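**Embargo: none. For use by local, trade and consumer press.**

# Can a machine do the chores yet? Maldonado results are in, and 22 out of 40 is a good deal better than we expected

Skonditz has published the first full results from Maldonado, its long-running look at whether a two-armed machine can manage the small, dull jobs that fill up a morning at home or a shift on a shop floor. The short answer is that it can do more than half of the ones we tried, some of them rather well, and that the rest are still a long way off. We are delighted with it!

The project began with a plain question to the public. We asked 474 people in Hinwood and Brorstead, some at home and some working in shops, to name the job they would most happily hand over. Their answers were boiled down to a list of 40 chores, and the list was fixed before the machine attempted any of them. Nothing was taken off it later for being awkward, though there were days when the team would dearly have liked to lose the one about duvet covers.

## What counts as doing a chore

Plenty of machines can do a job once, with people standing round it and the good take kept. We wanted a test that somebody with a kitchen or a stockroom would accept. To count as done, a chore had to be finished from start to end with no human hand on it, in a room the machine had not been set up in before, on separate visits, with nothing broken and nothing left for a person to tidy. Slowness was allowed. A machine that takes an age to put the cutlery away has still put the cutlery away, and several people told us they wouldn't care how long it took so long as they were out at the time.

By that measure 22 of the chores are done. They include:

- putting dry cutlery into a sorted drawer
- clearing cups and plates from a table to a worktop
- wiping down a flat surface, corners included
- pairing and folding socks
- turning tins on a shelf so the labels face the front
- moving stock from an open crate to a shelf at waist height
- putting children's bricks back in their box

The last of those got the biggest cheer in the workshop. Bricks end up in every position going, they slide, and they hide underneath each other. In the spring the arms would pick up one, drop it, and then go back for the same one again and again. By September they were working steadily across a rug and going back over it for strays.

## What it still can't do

Anything soft and large is trouble. Duvet covers defeated it completely, fitted sheets very nearly so, and a coat going on to a hanger was managed only when the coat was a stiff one. Cloth changes shape as soon as you touch it, and the machine tends to lose track of which edge it was after.

Wet things are hard as well. It could load a dishwasher with clean, dry plates -- a job that doesn't exist in any home we visited -- but real ones, with sauce on them, slipped in the fingers, and so washing-up stays on the wrong side of the list. Carrier bags were another surprise. People open a thin bag by rubbing the two sides apart, and we had never thought about how clever that is until we watched a machine try it for a whole afternoon.

On the shop floor the trouble was mostly with other people. Facing up tins in a quiet aisle went well. With customers reaching past, moving things and putting a jar of pickles where the beans should be, the arms stopped to wait so often that a member of staff would have finished first and had a cup of tea. Pricing with a label gun failed as well, largely on curved packets.

A full table of every chore, with the reason each failed one was failed, is included in the report. We think the failures are the most useful pages in it, and we would love to see other workshops print theirs in the same way.

## How it learned

The machine learns by copying people. Someone does the chore using a pair of hand-held grippers, shaped like the ones the machine has on its own arms, and a camera mounted on the gripper records what happens at the fingertips. There is no need to have the machine in the room at all, so this part can be done at a kitchen table or behind a till, and it suits people who have never been near a robot.

In all, 119 hours of these recordings went into Maldonado. They came from our own benches in Hinwood and from homes and shops in Brorstead, and the difference between the two was plain to see. Bench recordings are neat. Home recordings have the phone ringing, a plate balanced on another plate, a drawer that needs a shove with the hip. When we taught the machine from bench work alone, it did nicely on the bench and badly almost everywhere else. Adding the home recordings brought the biggest single improvement of the whole project, and we're very grateful to everyone who let us into a kitchen at teatime.

Using the grippers takes a bit of getting used to. Two blocky fingers are a poor swap for five good ones, and most people laugh at themselves for the first few minutes. Then something clicks. They begin to slide a fork to the edge of the table before trying to lift it, or to steady a box with one gripper while the other goes in, and those little habits are just what the machine needs to pick up. People who stock shelves for a living were the quickest to find them.

The pads on the fingers matter more than we had guessed. Without a grippy surface, half of the picking-up chores would be hopeless, and a pad that has seen plenty of use behaves differently from a fresh one. We now make recordings with both. A machine that only works with perfect pads would be a nuisance to own.

## So, yet or not yet?

For tidying, sorting, stacking and wiping, we would say yet, provided you have patience and a bit of floor space. For laundry beyond socks, for washing-up, for beds and for a shop at its busiest, not yet, and we would be wary of anybody giving a date.

Asked whether they would have the machine in their own home as it stands, the Maldonado team said they would take it for the bricks alone. They would also like it to be quieter. The noise from the arms is not loud but it is steady, and more than one household mentioned that the dog had left the room.

We should add that this is a workshop project, and there is nothing to buy. The machine costs far more than a dishwasher and takes up as much room as an armchair, and it still needs someone within reach of the stop button whenever it runs in a home. What we have learned is how far along the work is, chore by chore, and that seemed well worth sharing while the list is fresh.

The next round starts from the chores that failed. Cloth comes first, with tea towels and pillowcases as the way in, followed by wet plates. We shall keep to the same rules for what counts as done so that the two sets of results can be laid side by side.

The report is free to read and may be quoted with credit to Skonditz. Printed copies are available from the front desk in Hinwood and from the library in Brorstead.

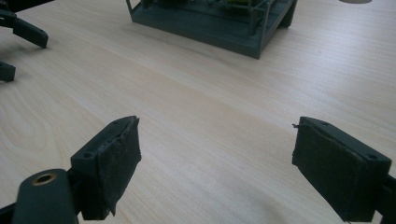

**HINWOOD, 20th October** -- Table-top work with the hand-held grippers carries on through the winter, and Skonditz is looking for more people in Hinwood and Brorstead to try it. No experience is needed. Sessions are short, tea is provided, and we are especially keen to hear from left-handed people and from anybody who works in a small shop.

Reporters who would like to visit the workshop and have a go at a chore themselves are very welcome and should contact the Skonditz press desk. Please wear short or close-fitting sleeves. The duvet cover is available on request.

**Ends**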